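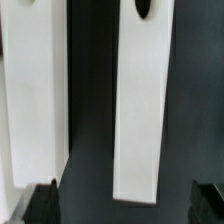

Block Table FAQ

What is the Block Table?
It's my favorite corner of Cunlow – a place to stack, line up and rearrange plain white shapes!

What should I look at first?
The tall tapered block with the rounded knob on top, a bit like a chess pawn. I love it!

How do I wipe off smudges?
A soft damp cloth, then 10 minutes to air out.

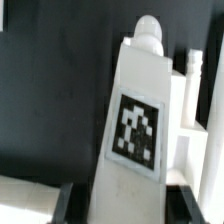

Cunlow, July
Can I peel off the square black-and-white marker?
Please leave it on – Ifor Beddoe has only 3 spares.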